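Home robot arm, month whatever this is

9 Sep 2021

I said in January that I would give the arm until the end of summer to earn its place, and summer is over, so I owe you a verdict. You won't like it if you came here hoping for a butler.

For anyone who missed the earlier posts: the arm is a secondhand Hesier with a two-finger gripper and a small camera at the wrist. It cost me 600 pounds including the power supply and a mount that didn't fit. The software is Nimilach, which is free and feels it. The job I set it was bag packing, or at least the first part of it, which is picking flat and floppy things up off a table. I chose that because every maker of these things shows them stacking wooden cubes, and I do not own any wooden cubes.

Randa Aoun, who has built two of these and is far more patient than me, told me to start with a plain grey mat and a bit of foam. I ignored her. If it can only cope with plain grey mats then I want to know that early. So it works on the patterned cover with the flowers all over it, ink smudges included, and it picks up stationery in shiny wrapping. The fingers come down at the corner of the packet, one on it and one beside it, and that is the moment where everything is decided.
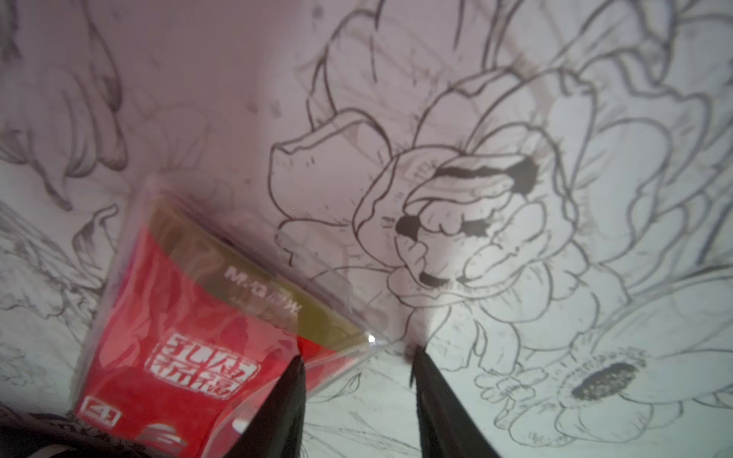
My complaint is with the word 'grasp'. Nimilach reports a grasp when the fingers stop closing before they should. That's all it knows. A finger that has snagged a fold of plastic counts. A finger pushing down on the table at a bad angle counts too. In my first long run the log claimed 89 good grasps out of 100, and I was pleased for as long as it took to watch the recording back. After that I started marking them by hand, by which I mean did the thing leave the table and stay off it, and I'm not going to print that number until I have done the marking twice.

Clear wrapping is the worst of it. The camera sees the printed card inside and thinks that's where the object ends, but there is a loose margin of plastic past it. Sometimes the fingers close on the margin and the packet swings about. I tried new fingertips from Lastel, which are softer and promise 'universal grip'. They grip dust. I went back to the old ones with a strip of rubber glued on and could see no difference either way – make of that what you will.

Lighting matters more than anything I've changed in the code. Any lamp that makes a bright spot on the plastic is a lamp I have to move. I spent an evening on this and ended up with one lamp pointed at the wall, which is dim but at least even. If a seller tells you their system is 'robust to lighting', ask them to turn theirs off.

Then there are bags. A backpack lying on its side has buckles, loops, mesh and pullers, and a gripper will catch on whichever of those you didn't plan for. Paper bags are a different trouble. They weigh nothing and crumple at the top, so the grip feels fine and the rest of the bag does as it pleases. I slowed the arm to 200 millimetres a second and a paper bag can still flap enough to come out as a brown blur on the wrist camera, at which point it hides part of what's behind it, backpack included.
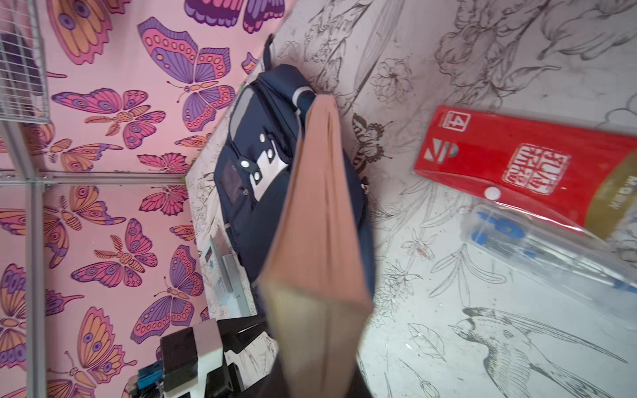
What I'd change

Start with the mount. Mine flexes when the arm reaches out, and I spent weeks blaming the camera calibration for it. The Rawashdeh plate that Randa uses is heavy and ugly and doesn't move. I have ordered one.

Keep your own score. The built-in count is there to make the software look good, and I'd say the same of the paid ones I tried.

Don't tidy the table for the demo. I caught myself doing it when my sister came round, shifting the pens into easy reach and turning the packets square to the arm, and it did look very clever for ten minutes.

As for the verdict, the arm stays until the new plate arrives and I've run the same 100 picks again with the old fingertips. If the marked score hasn't moved, I'll be selling it, mount included. Offers in the comments are fine, but please don't tell me to buy wooden cubes.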